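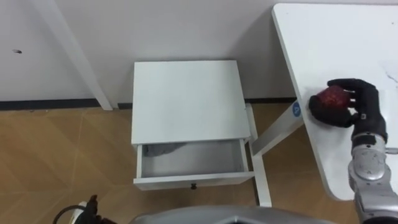

*Bedside cabinet with the drawer open, and a white table with an apple on it.*

# About Orkovent

Orkovent supplies, repairs and refinishes furniture for small rooms. The range is narrow: bedside cabinets, side tables, small work tables, and the drawers, knobs, runners and feet that go with them. Our customers run student housing, staff lodging, guest rooms and short-stay apartments. Most of them have the same piece of furniture in many rooms and want it to stay the same from one room to the next.

We work from two sites. The workshop is in Lolstead and handles repair, refinishing and assembly. The parts store is in Middale and holds spare drawers, fittings and finished tops. Deliveries leave from Middale. Pieces coming in for repair go to Lolstead.

## How the company started

Orkovent was set up by Ionuț Munteanu, a cabinet fitter who had been doing maintenance contracts for a lodging company. The original contract covered 71 rooms. Each room had a bedside cabinet and a small table, bought in several batches over a number of years, and the batches did not match. Drawer widths differed by a few millimeters. Knob holes had been drilled at different heights. A drawer taken from one cabinet would stick in the next, and damaged pieces were usually thrown out whole.

The job was priced as a repair job and became a measuring job. Every cabinet was taken apart, recorded and sorted by batch, and the usable parts were regrouped so that each batch could be repaired from its own stock. That record sheet, with some columns added, is still the form we use when a new site comes on.

## What we work on

**Bedside cabinets.** The common type has a flat square top, a shallow drawer directly below it and a single knob. The drawer takes most of the wear. It is opened by feel in the dark, pulled at an angle, and filled with items heavier than it was built for. We check the drawer first on any cabinet and grade the rest of the piece afterward.

**Side tables and small tables.** On white tables the main issue is the surface. Fine gray marks can be residue left by metal or rubber, or they can be actual scratches through the finish. The two look alike from standing height. Residue comes off with a damp cloth and a mild cleaner. A scratch stays, and will catch a fingernail if it has gone into the finish. We ask customers to try the cloth before sending a table in.

**Drawers as separate parts.** A cabinet with a sound body and a failed drawer does not need replacing. We build drawers to the recorded size of the batch, with the front finished to match. Customers who hold a few spares on site can change a drawer themselves with a screwdriver.

**Knobs and small fittings.** We stock 324 line items in this group, including knobs, screws, runners, leg caps and felt pads. Dark round knobs are the most requested. They hide fingermarks better than white ones and are easier to find against a white drawer front.

## Workshop procedure

A piece arriving at Lolstead is tagged with the site name and room reference, then goes through three stages.

1. **Inspection.** The drawer is removed and emptied. The body is checked for square, the top for flatness, and the joints for movement. Faults are written on the tag in pencil.
2. **Repair.** Loose joints are cleaned out and reglued. Stripped screw holes are plugged and redrilled. Runners are replaced in pairs, including when only one side has failed.
3. **Finish and fit.** Surfaces are cleaned, sanded where needed and recoated. The drawer goes back in after the coating has cured and is opened and closed by hand under load.

The drawer is tested at full extension as well as partway. A drawer that runs well for the first part of its travel may still drop at the front when it is pulled right out, and that is the position in which knob screws and front panels tend to fail.

We do not recoat a top only in the damaged area. White finishes shift in tone with age and exposure to light, and a patched area shows as soon as the table is moved near a window. The whole top is done or it is left alone.

## What we find in drawers

Furniture is supposed to reach us empty. It frequently does not. Cloths, chargers, books, single socks and keys all turn up, and cloths are the most common by a wide margin. They get pushed to the back, work up behind the drawer and jam between it and the underside of the top. Several cabinets a month are reported to us with a broken runner and turn out to have a piece of fabric in the way.

For this reason our intake sheet asks the site to do the following before booking a collection:

- Pull the drawer fully open and remove everything in it.
- Look along the back edge and under the front edge of the top.
- Close and open the drawer again.
- Book the collection if it still sticks.

Items left in furniture are bagged, labeled with the room reference and returned with the delivery. We do not keep food. If fruit has been left in a drawer, it is disposed of and the drawer is washed before inspection.

## Placement and use

We are often asked for advice on room layout as well as repair. The notes we give to sites are short.

- Stand the cabinet against the wall with its back parallel to it. A cabinet set at a slight angle tends to get pushed, and the feet mark the floor.
- Leave clear floor in front of the drawer to its full extension. Measure this with the bed in place.
- Where a table stands near the cabinet, check that the drawer clears the table legs. Diagonal legs need more room at floor level than the top suggests.
- Choose tables with rounded corners for narrow rooms. Square corners chip, and they damage the wall and the bedding.
- Put a mat or plate under cups. White surfaces tolerate dry items such as an apple or a book without trouble, but tea left overnight will stain most of them.
- Do not sit on the cabinet. It is not rated as a seat.

## The Dekker record

Each site we look after has a file in a parts system we call Dekker. It began as a spreadsheet and now runs as a small database at the Middale store. A file lists the furniture by room, the batch dimensions, the finish code, the knob type with its hole position, and the date of the last repair. When a housekeeper reports a fault, the room reference is enough for us to pick the correct part.

Sites receive a copy of their own file on request. It is theirs to keep, including if they move to another supplier. We would prefer that the next workshop has the measurements — taking them a second time is slow and adds nothing for the customer.

## Scope

We do not make wardrobes, beds or fitted kitchens. We do not take on upholstery. Single pieces from private households are accepted when the workshop has capacity, and are quoted after inspection. Antique furniture is declined, as our finishes and fittings are not suitable for it.

Collections and deliveries run on Thursday. The workshop closes for part of December for machine servicing and stock count, and orders for spare drawers should be placed before that closure where possible. Knobs, screws and felt pads continue to ship from Middale during the closure.

## Getting in touch

Repair inquiries go to the Lolstead workshop and parts orders go to Middale. Please include the site name, the room reference and the width of the drawer front, measured across the face. If the fault is in the surface, say whether a damp cloth has been tried. For a new site with more than one furniture batch, Ionuț Munteanu carries out the initial survey in person, and the record sheet is completed room by room during the visit.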